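Home | Docs | Data Cards | Changelog | Contact

We use cookies to remember your settings. Accept | Manage

Filed under: Datasets / Handheld manipulation / Collection rules

# Stidine Snack Packing: data card and collection rules

Version date: 2022-10-02
Maintainer: Sachiko Sugawara
Rules editor: Ravindran Mathew

## Summary

Stidine is a set of two-handed packing recordings made in homes with handheld grippers. A person holds one gripper in each hand and moves packaged snacks in and out of a plastic box. Every recording is one episode. The current release has 200 episodes, and 44 of them are held back for testing.

This file covers what the data is for and the rules a recording has to meet before we accept it. If you only want to load the files, see `LOADING.md`.

## Setting

Sessions take place on whatever surface the home has: a table, a bed, a floor mat. We do not ask people to tidy the room or change the bedding. Soft surfaces are allowed and are tagged `surface: soft`, as the box can tip or sink when the pads touch it.

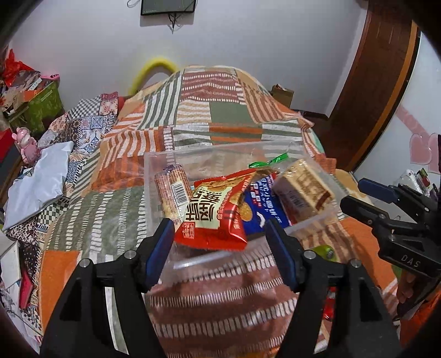 *Snack box on a quilt, both grippers in view. Tag: `surface: soft`.*

Clear boxes are preferred over solid ones. They are harder for depth estimation, and we wanted that in the set. Boxes with lids must have the lid off and out of the work area before the episode starts.

## Rules for operators

1. Hold each gripper by the handle only. Fingers stay off the pads and the linkage.
2. Start with both grippers open.
3. Move one item at a time unless the task sheet says otherwise.
4. Do not squeeze a bag hard enough to burst it. If one opens, stop and mark the episode `damaged`.
5. If an item falls, pick it up with the gripper. Picking it up by hand ends the episode.
6. Rest after every 7 episodes for at least 5 minutes.
7. Keep children and pets out of reach of the grippers while recording.

Rule 6 was added after Muthu Salian went through the wrist complaints from the first round. Please don't skip it to finish early.

## Rules for items

- Use sealed, store-bought packages. No loose food, no glass, no cans.
- Mix the shapes. Rolls, flat packets and puffy bags should all turn up in a session.
- Labels may be in any language and may face any way. Do not turn them toward the camera.
- Items that start outside the box can lie anywhere both grippers can reach.
- Shiny and clear wrapping is fine. Tag it `wrap: reflective` if glare hides the item for most of the episode.

The mix below is acceptable. A biscuit roll, a big blue bag and a clear bag with green strips are in the container, and a wrapped block of bread or waffle cake and a round green item in a clear cup lie on the bed in front of it.

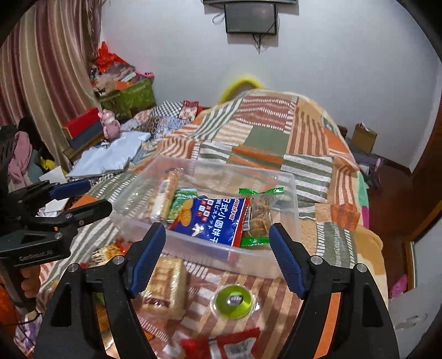

## Privacy

Hands are allowed in view. Faces are not, including faces in mirrors or family photos. Letters, bills and ID cards have to be put away first. Clothes, toys and household clutter can stay.

The person who lives in the home signs the consent form, even when someone else operates the grippers. They can ask for removal at any time, and we drop the episode in the next release. Lakshmi Naidu handles these requests.

## Review

Each episode is checked by one reviewer who did not record it. The reviewer looks for:

- both pads visible at the start
- the item name matching the package
- no face or private paper at any point
- the correct surface tag

Disagreements go to Jagadeesh Suvarna. His decision is written in the `notes` field so the next reviewer can follow it.

## Known limits

- Few episodes have low light.
- The grippers do not record force, so "too hard" in rule 4 is a judgment call.
- Item names were typed by operators and spelling varies. The Sastry script in `tools/` merges the common ones but misses some names in Chinese and Japanese.
- The set says nothing about whether a policy trained on it is safe near people. Do your own risk assessment before running anything on a powered arm.

## Changes planned for November

Separate tags for beds and floor mats. A merged item list shared with the Hosov set. Left-handed sessions, if Wivance can find enough operators.

## Reporting a problem

Open an issue with the episode number and the rule you think was broken. One issue per episode, please.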